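Plidcombe Small Business Board > Marketing > Are video ads worth it for a repair shop?

luzius_t
Morning all. I run the computer repair place behind the station and Trummer have quoted me 1,496 for a set of short video ads – social only, no telly. Last July I spent 1,174 on leaflets and got a handful of calls.

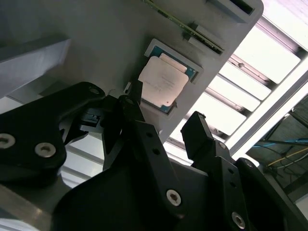 My worry is that people only think about us when something breaks, so a funny clip in April does nothing for them in September. Has anyone here tried it?

Flatent_Sal
We did a series with them for the bakery. Lovely people, loads of views, hardly any new faces at the counter. I'd put the money into search ads and be done with it.

damian.stockli
Disagree with Sal, sorry! Views aren't the point for a trade like yours. I want folk to half remember the name when the laptop dies. 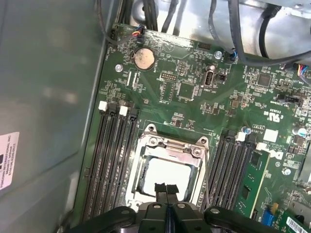 Ask for 20 second cuts as well, and get them to show them only within a few miles of Festotville. Ours were going out to half the county until I complained.

Flatent_Sal
Half remembering doesn't pay my rent, Damian.

damian.stockli
Pays mine :)

luzius_t
Ha, okay. I rang Trummer at lunch and they'll do one clip first to see how it goes, with me talking to camera (help).
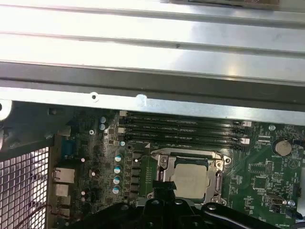

They also want a jingle, and I've said no to that. Sal, what did you pay per click on the search ads?

Flatent_Sal
More than 40p, and it crept up before Christmas. Message me and I'll dig out the invoices.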